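A Day Out at the Sovel Enamel Works

Posted November 28, 2025, by Kusum Prajapati
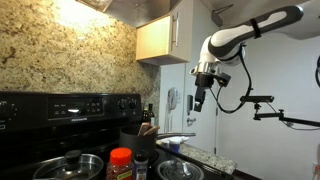
The black electric range in the small kitchen.

I have wanted to see inside the enamel works at Sovel ever since I inherited my grandmother's stew pot, a deep green thing with a chip on the lid and the letters SVL stamped underneath. So when the works put up a notice that they were opening the doors for one Saturday-style family day (their words, it wasn't even a weekend), I wrote off for two tickets the same evening and talked my friend Pouran Nikzad into coming with me. She doesn't cook much. She does love a factory, though, and she has a car.

It's an easy drive once you're past Stanow. The road follows the river, then climbs through beech woods, and you come down on the other side with the chimney right in front of you. Only one is left of the original pair. Parking is in the field behind the old packing shed and it was soft underfoot, so take boots if you go in the wet months. I had boots. Pouran had suede shoes and was very good about it.

We were put in the second group of the morning, 20 of us, with Bijan Rahimi as our guide. He started at the works as a trimmer, moved to the furnaces and has spent the last few years looking after the pattern store, so there wasn't a corner of the building he couldn't talk about. He has a lovely way of knocking on things as he passes them. By the end of the tour half the group was doing it too.

We began in the press shop. Flat discs of steel go in on one side, and out come bowls, still grey and a bit greasy, with a wrinkled rim that gets trimmed off afterwards. The noise is tremendous! You feel it in your teeth. A big saucepan takes several goes, each one a little deeper, because the steel tears if you ask too much of it at once. Bijan passed round a torn one and I was surprised how sharp the edge was.

After that comes the washing, in a row of long tanks, and then the bit I had been waiting for: the dipping room. Enamel starts out as glass, ground up with water and clay until it looks like single cream. I'd always imagined it was a sort of paint. The dippers take a pan by the rim with tongs, swing it through the vat, lift it out and roll it over in the air so the coating runs level, and they do it so quickly that you need to watch three or four times before you can see what the wrist is up to. Jong-dae Hong let one of the children in our group try with a mug. The mug came out with a great thick tear down one side and she was allowed to have it fired and collect it from the gate later, which I thought was very kind (and I was jealous).

The colours don't look like themselves at this stage. The famous Sovel green is a dull putty shade in the vat, and the dark blue is nearly pink. It all changes in the furnace, at a little over 800 degrees, and you stand behind a yellow line and see the pans go in on a chain, chalky and flat, and come out at the far end glowing. Then they cool and the shine arrives. I could have stayed there all morning. Pouran practically had to pull me away by the hood of my coat.

Upstairs is the pattern store, which isn't usually open at all. The shelves hold one of every shape the works has made, 164 of them, from an egg coddler up to a preserving pan you could bath a baby in. My stew pot was there! Shape 56, with its proper lid, no chip. Bijan looked it up in the ledger for me and found it had been made in two sizes, and that mine is the smaller. The larger one was dropped when people's families got smaller, or that's the story. There is also a whole shelf of things that never sold, including a square frying pan and a teapot with two spouts, and I'd have bought either.

Lunch was in the old canteen. Barley soup, rye bread and a plum cake with a crumble top, served on enamel plates, naturally. We shared a table with Afshin Mirzaei, who had come all the way from Nukmont and collects coffee pots. He told us the ones to look for have the handle riveted low down, and that you should always run a fingernail round the inside of the spout before buying, as that's where rust begins. I have since done this in two charity shops and been given a look in both.

In the afternoon there was a talk on caring for enamel at home. Most of it was common sense, but I wrote these down:

Let a pan cool before you put it in water.
Use wood or silicone, and save the metal spoon for something else.
Soak burnt milk overnight with bicarbonate of soda.
A chip on the outside is fine. A chip on the inside means the pan has become a plant pot.
On an electric range, match the pan to the ring and warm it up gently.

That last one has made a difference to my porridge already.

The seconds shop is by the gate and it was heaving. Prices are very fair, and the faults are mostly a pinprick or a run of colour near the handle. I bought a milk pan in the dark blue and a colander. Pouran, who had announced in the car that she wouldn't be buying anything, came out with a roasting tin, four mugs and a bread bin, and we had to put the bread bin on the back seat with the belt round it.

A few practical things if you fancy it. The works will open again in December for the lantern evening, when they fire small pieces after dark, and tickets go quickly. Last year 3000 people turned up over the season, Bijan said, and there's only the one canteen, so eat early. The press shop and dipping room are all on one level, but the pattern store is up a steep iron stair with no lift. Ear defenders are handed out at the door in adult and child sizes. Dogs have to wait outside. The toilets are across the yard, next to the old Fankhauser boiler, which has been painted red and is well worth a look while you queue.

We drove home the long way, through Stanow again, and stopped for chips.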